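Progress Report to the Medrano Fund
Foldale Neighborhood Oral History Project
Second reporting period, May 2022
Prepared by Sachiko Okabe, project lead

Dear friends at the Medrano Fund,

Thank you for your patience while I pulled this together, and thank you again for the grant that has kept us going through what was, for a good part of it, a long gray winter. I know you have a form for these reports, and I have filled that in separately, but your letter also invited us to write more freely if we wished, and anyone who has met me will know I was always going to take you up on that.

You will remember that we set out to record the memories of people who lived and worked in Foldale in the years when the woolen mill was still running, and to get those recordings into a shape where schoolchildren, families and anybody else who is curious can find them and listen. Our goal for the whole grant is 100 finished interviews. By the end of this period we had 67 recorded, which puts us a little ahead of the plan we sent you, and I am very pleased about it, all the more so when I think back to how slowly the first few came in.

Recording

People are shy at first! We had imagined that once the notice went up at the library and the post office we would be swamped, and we were not. What worked in the end was one person telling another. A retired dye-house hand came in on a wet afternoon, talked for close to two hours, and went home and telephoned his sister-in-law, and she brought two friends from her old spinning shift. Most of our winter interviews can be traced back to that one family, and we have since drawn up a little family tree of who sent whom, which I would be glad to share.

We are keeping to the same simple method we described in our proposal. Each person gets a phone call beforehand, so that they know what we will ask about and can say if there is anything they would prefer to leave alone. The conversation itself is recorded on two machines (we learned that lesson in our first month, when one set of batteries gave out in the middle of a wonderful story about the flood), and afterward the speaker is given a copy and four weeks to listen and ask for changes.
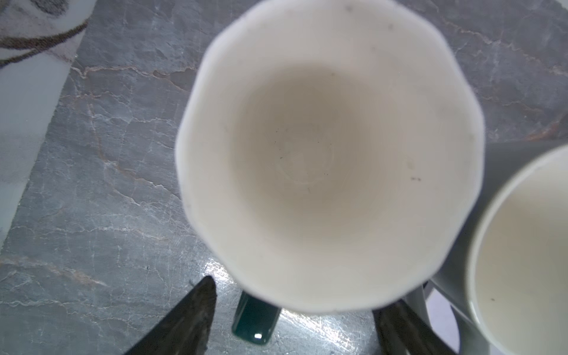 Very few have asked for any. Two people wanted a neighbor's name removed, and one lady asked to come back and tell the same story over again, as she felt she had been unfair to her foreman. We recorded her a second time and will keep both versions, with her blessing. The second is longer and, to my ear, a good deal funnier.

Transcribing

I wish I could say the typing had kept up with the talking. It has not. Of the 67 interviews recorded, 18 are still waiting to be transcribed, and the reason is mostly the old mill words. Foldale people have their own names for nearly every job and every part of a loom, and the spelling of them is anybody's guess. Our typists were stopping every few minutes to ask each other what had been said, so in the winter we paused for a couple of weeks and put together a word list. It now runs to 465 entries, with the variant spellings people have used in letters and pay books wherever we could find them.

That pause cost us time, but the transcripts are coming back much cleaner. It has also become something people ask for on its own account. The high school would like a printed copy for its history room, and a lady from Plaltthorpe wrote to say that half of our words were used in her grandparents' mill as well, with different meanings, which set off a very cheerful correspondence that I'm afraid I have let run on. 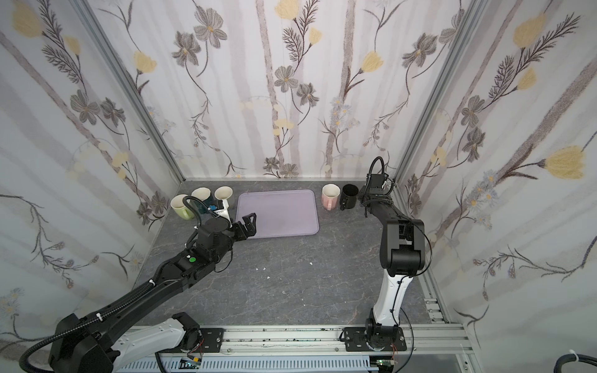

The online catalog is being built by Proltum, the firm named in our budget, and the first version was delivered to us in good order. You can search by the speaker's name, by street, and by the kind of work they did. Searching by year is still patchy, and that is our doing. Memories do not come with dates attached. Someone will say "the winter the canal froze," and there were several such winters, and we have to go back to the newspapers to work out which one was meant. Where we can't settle it we are leaving the date open and saying so in the notes.

We also found that the sound files load slowly on older telephones, which matters a great deal when so many of our listeners are in their eighties. Proltum is preparing smaller copies for everyday listening, with the full-size files kept safe for the archive. There is no extra charge for this.

Listening afternoons

The listening afternoons have been the happiest part of the year for me. We play three or four short clips, hand around copies of whatever photographs go with them, and then let people talk. Attendance has gone up each time, and the Plaltthorpe group came over for the last one and have asked us to bring the whole thing to them.

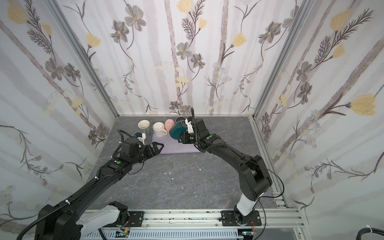

The theme people have warmed to most is the mill canteen, and I'd like to say a word about it, as it was not in our proposal. We had planned themes on wages, on the strike, and on the move to the new sheds, and all of those are coming along, but whatever we ask, the talk drifts back to tea breaks. Everyone, it seems, had a cup of their own and guarded it, and no two were supposed to match, much like the cream one with the speckled rim, the pink mug and the dark teal one in the picture here. One speaker described a whole shift held up over a borrowed mug that came back chipped. She still had strong feelings on the matter. With your agreement we would like to make the canteen a proper fourth theme, using interviews we already have, and no change to the budget would be needed.

Schools have been slower. Two teachers have used our clips in class and sent kind notes, but the material reached them too late in the year to be built into lesson plans. We are now preparing a small packet of clips with questions and a page from the word list, and we mean to have it in teachers' hands by September, when they are making up their minds about the year ahead.

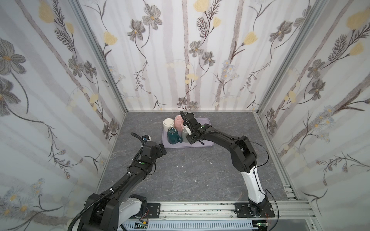
Money

Spending is close to what we forecast. We are under on travel, as so many speakers have been willing to come to us, and a little over on typing, for the reasons I have given. I would like to ask your permission to move the unspent travel money across to transcription. It would pay for a third typist through the summer, and I believe that would clear the backlog. The figures are set out on the form.

What has been difficult

I promised myself I would be frank in this section. We have not done well at reaching people who came to Foldale from farther away to work the night shift. They are a large part of the mill's story in its last years, and only a handful of our interviews are with them. Some have moved on, and some, quite reasonably, did not see why they should tell their business to strangers with a tape machine. I have begun visiting without any equipment, simply to introduce myself, and I have been met with great kindness and a lot of food. Several people have said they will think about it. I would sooner take the time over this than hurry it, even if it means that the last of our 100 interviews come in near the end of the grant.

We have also lost two of our speakers since I last wrote. Both had heard their finished recordings, and both families asked for extra copies, which we were glad to make.

The months ahead

Our work for the next period is to clear the transcripts, finish the school packet, take a listening afternoon over to Plaltthorpe, and keep visiting. If any of you would care to join us for an afternoon, please do come. Bring a sweater, as the hall takes a while to warm up, and leave yourself plenty of time, because people will want to talk to you.

With warm thanks from all of us,

Sachiko Okabe
Foldale Neighborhood Oral History Project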